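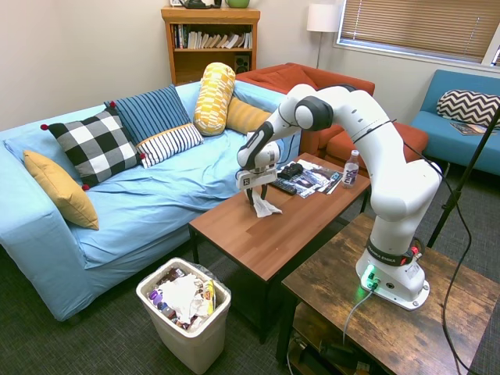 Ulter Indoor Air
Call for participants: household dust and cold symptoms

Ulter is recruiting adults in Plultbridge for a study of settled dust and upper respiratory symptoms in rented homes. Fieldwork starts in November and each household takes part for 15 weeks.

Who can apply

Applicants must be 18 or over, have lived at their present address for at least 7 months and expect to stay there until the study ends. Homes with a wood-burning stove are excluded. Smokers may apply but will be analysed as a separate group.

What is involved

- One home visit, at which a Danko sampler is placed in the main living room. It must not be moved or covered.
- A symptom diary, completed each evening. Entries cover sneezing, blocked nose, sore throat and the number of tissues used.
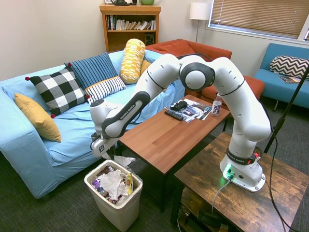
- A weekly dust wipe from one hard horizontal surface, posted back in the envelope supplied. Do not polish or spray the chosen surface during the study.

Wipes are weighed and tested at our Plastard laboratory. Smooth finishes give the most repeatable results - please tell us on the form whether your surface is wood, laminate, glass or stone.

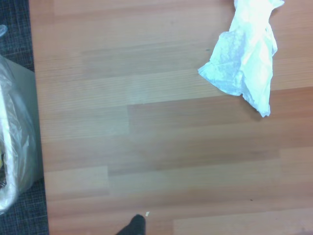
Textured or oiled surfaces can still be used, but a second wipe will be requested in the first week.

Payment

Households completing all stages receive 500 pounds. Partial completion is paid pro rata. Almost 2,000 addresses are eligible, and places are allocated by postcode.

Apply in writing to Sunee Sriwong, Study Office, Ulter, Plultbridge, by 9th April.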